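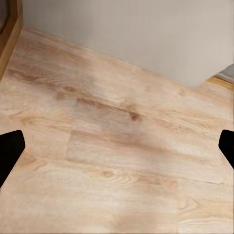

How long should flooring planks sit in the house before they go down? Long enough for the moisture content of the boards to come within a couple of points of the subfloor, and the only way to know that is to measure both.

I had been told three days by one person and two weeks by another. Both numbers describe somebody else's house. Mine is in Gustbridge, on a crawl space, with a forced-air furnace that dries the main level badly from January on. The boards came from Leclerc in sealed cartons, and the store could tell me nothing about the air they had been kept in.

The meter is a two-pin type I bought used from Darcy Gill, who had finished his own hallway. Pin meters read electrical resistance, which varies with species and temperature, so the raw figure needs a correction. Mine has a species table printed on the back. Darcy's handwriting is on it too, mostly illegible.

Procedure, for anyone repeating it. I opened every carton at both ends and cross-stacked the boards with spacers, clear of the supply register. I marked 2 boards per carton in pencil and took readings from those same boards each morning at 7, before the furnace came off its night setting. The subfloor got its own set of marks, well away from the exterior walls, plus a few next to them.

The marks next to the exterior walls turned out to be the useful ones. They stayed high after everything else had settled. I went under the house and found that the ground cover had pulled back along the north footing - a strip of bare dirt most of the length of the wall. I re-lapped the plastic, taped it, and waited. That cost me more time than the boards did.

Liette Paquette asked why I didn't run a dehumidifier and be done with it. I did consider it. But a room dried below its normal range gives you boards that are too narrow on the day you nail them, and they will swell against each other later. The target is the condition the room will live in.

Total for the job was $2,478, including the underlayment and a second box of cleats I didn't need. The expansion gap is per the instruction sheet, covered by the baseboard. I still have to cut the transition at the kitchen doorway, where the tile is slightly higher, and I haven't decided between a reducer and planing a strip to fit.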